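Share this | 24 shares | 8 comments

Home | At Home | Bedrooms | Small Spaces | Contact

The bed, the washing and one long blue cloth

Elsa Heinonen has been folding things for a living, on and off, since she was 24. First it was hotel sheets in Jernby, then the linen room at a rest home, and these days it's other people's bedrooms – she goes into houses and helps the owners get on top of their washing. I'd wanted to talk to her for ages, partly for this page and partly (I'll admit it) because my own airing cupboard is a disgrace.

We talked in a bedroom in Rotholm with the washing machines along one wall and a big bed in the middle, which Elsa thinks is a perfectly good arrangement.

"People are a bit sniffy about machines in the bedroom," she told me. "But look where you do your folding! You do it on the bed. Everybody I've ever worked for does it on the bed, even the ones with a lovely big table downstairs. So why carry it up and down?"

I asked her where she'd start with a beginner and she went straight for the long, narrow pieces. Scarves, sashes, strips of curtain lining, that sort of thing. She says a strip shows you very quickly whether you're holding it properly, and a square lets you get away with all sorts.

"You want a corner in each grip and a bit of air under it," she said. "Let it sag a little. If you pull it tight like a washing line it springs back and you've got a twist in it, and then you're picking at the twist for ages."

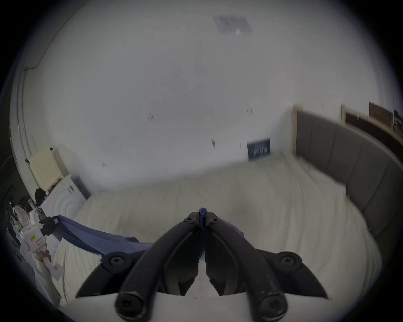 Start with the bed cover

I'd assumed the cover underneath didn't matter much. Elsa disagrees, up to a point. Fleece is friendly stuff, she says, because cloth doesn't slide off it, but it drags at the edges when you try to straighten anything. A plain sheet is quicker and shows you your lines. She doesn't mind a wrinkle in either.

"I used to smooth the whole bed before I'd fold so much as a pillowcase. Marjatta cured me of that."

Marjatta is Marjatta Kemppainen, who ran the linen room when Elsa was there and who seems to come up every few minutes. She apparently allowed 15 minutes for a full basket and went off for her coffee whether you'd finished or not. Elsa still works to it, more or less. I tried it at home in January and took nearly twice that, with a podcast on.

The other thing she's firm about is where the basket goes. On top of the machine, always, with holes in it if you can find one like that, and never on the floor where it fills up with other things. Bottles and bags can live on the machines too as long as you can still get the door open.

"The flat top of a washing machine is a shelf," she said. "I know it hums. It's still a shelf."

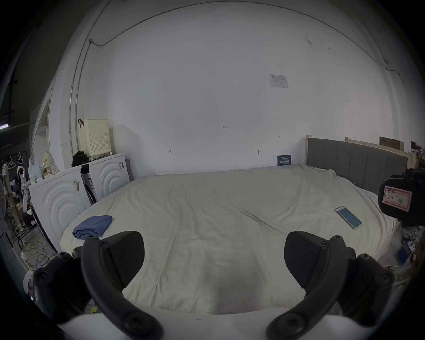
Phones were my next question, as I'm terrible for putting mine down on the bed and losing it in a pile of towels. Elsa laughed at me. She puts hers down on the blanket as well, but face up and well over to one side, with the folding kept to the other. She once sent a phone back to a guest room inside a duvet cover and had to ring it from the corridor, going door to door past 13 rooms until she heard it.

And small things on the bed? Boxes, little signs, whatever happens to be there? She pushes them back to the wall and leaves them alone. "Tidying one thing doesn't mean you've got to tidy everything. You'll be there till supper."

By then we were back on the long cloth, and how to lay one across a bed. Her way is to keep hold of the near end, take the far end up towards the headboard and let the middle find its own curve. Then you fold end to end, and end to end again, until it's a size that suits your drawer. She doesn't measure. She does say to fold towards yourself, which I'd been doing the wrong way round for years!
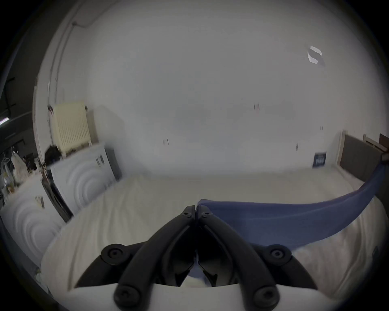 The long blue cloth, taken up towards the padded headboard.

I asked whether she ever just rolls things up and shoves them in. There was quite a long pause.

"Socks," she said.

She's taking bookings again after the summer, in Rotholm and Jernby, mornings only.

Posted June 2024 in At Home

8 comments | Older posts | Newer posts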